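Two arms, one planner, one late transform

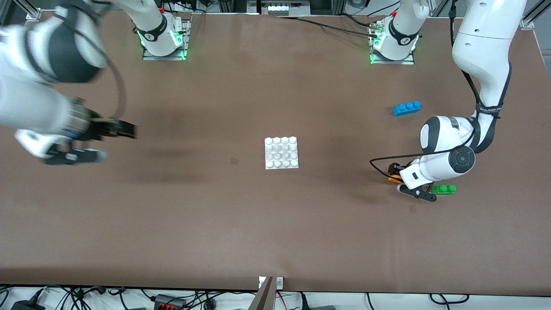

Staniforth

April 4, 2019

Most of this week went into the planner for the brick cell. The white plate is four studs by four and stays put between the arms. Loose bricks go wherever they land, and each arm is supposed to take whatever is nearest without asking the other for permission.

The old version of Rerncombe planned both arms as a single system. It was safe and slow. The new one plans each arm separately and checks the result against the swept volume of the other, padded by 39 mm. If the check fails, the lower-priority arm holds and replans after 50 ms.

The holds were easy. The bug was in perception. Brick poses were stamped when the detector finished, and the planner looked up the arm transform at that later time. A slow detection gave a pose that was off by however far the arm had moved – enough to put a finger on top of a stud. Poses now carry the capture time all the way through, and the planner rejects anything older than 10 frames.

Two things are still open. A brick partly covered by a gripper comes back with the wrong stud count, so its long axis is a guess. Also, cable slack is not in the collision model at all. I limit wrist rotation in the config and leave it there.

The change is on the staging branch. The July release will drop the joint planner, and old config files will need the new priority field.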